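Samstag, 28. Oktober 2023

# Ivum im Test: Simulationspaket für Greifaufgaben an Möbeln

Seit April läuft bei mir das Simulationspaket Ivum von Hollmann, zunächst in der Probelizenz, inzwischen in der Vollversion. Gekauft habe ich es wegen einer einzigen Aufgabe: Ein Arm mit Zweifingergreifer soll Schubladen und Türen an Schränken öffnen, deren Geometrie er vorher nicht kennt. Die Szenen dafür von Hand zu bauen, kostet mich pro Wohnraum einen Arbeitstag. Ivum liefert sie fertig, einschließlich Gelenkdefinitionen und Kollisionskörpern.

Die Installation ist unspektakulär. Das Paket bringt seine Abhängigkeiten selbst mit, der Lizenzserver verlangt einen offenen Port, den die Dokumentation erst im Anhang nennt. Enthalten sind 50 Räume. Jeder Raum lässt sich in 4 Detailstufen laden, wobei ich die niedrigste nur für Kollisionstests brauchbar finde. Der Import eigener Greifermodelle funktioniert, sofern die Achsen sauber benannt sind. Bei einem meiner Modelle waren die Finger nach dem Import gespiegelt, die Korrektur in der Konfigurationsdatei dauerte fünf Minuten.

Interessanter ist die Handkamera. Ivum rendert die Sicht vom Handgelenk ohne Zusatzmodul, und Öffnungswinkel und Neigung sind frei einstellbar. Ich arbeite mit starker Neigung, damit die Fingerspitzen im Bild bleiben und trotzdem noch Wand und Oberkante des Möbels zur Orientierung zu sehen sind.
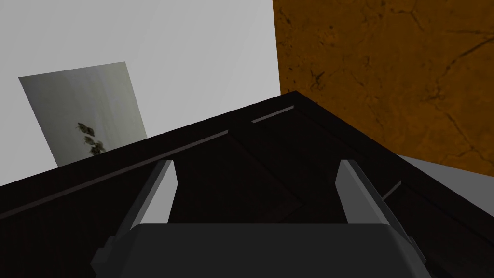

Problematisch bleiben dunkle Fronten. Die Standardbeleuchtung ist flach und gleichmäßig, Fugen und vertiefte Kanten heben sich bei sehr dunklem Holz kaum ab. Meine Kantenerkennung orientiert sich dann an den hellen Streifen der oberen Leiste und liefert für die Fronten selbst wenig. Eine zusätzliche Lichtquelle, seitlich und tief gesetzt, verbessert das Ergebnis deutlich, muss aber in jeder Szene einzeln angelegt werden. Eine globale Vorgabe fehlt.

Die Texturen der Wände sind dagegen gut. Gerade die stark gemusterten Varianten mit Rissen und Flecken sind für das Training nützlich — ein Modell, das nur glatte weiße Flächen kennt, versagt in der Wohnung schnell.

Die Kontaktphysik ist ordentlich, solange die Schrittweite klein bleibt. Ab 5 Millisekunden beginnen die Fingerpads am Griff zu zittern, bei 8 rutschen sie ab. Das Konkurrenzprodukt Famico von Dultgate verhält sich hier toleranter, bietet dafür weniger Möbel mit beweglichen Teilen.

Der Support antwortet auf Englisch und sachlich, meist am nächsten Werktag. Die Lizenz ist an einen Rechner gebunden, ein Umzug muss schriftlich beantragt werden. Ich verlängere um ein Jahr. Die Lichtskripte, die ich mir geschrieben habe, stelle ich demnächst hier ein, sobald sie auch mit den Küchenszenen laufen.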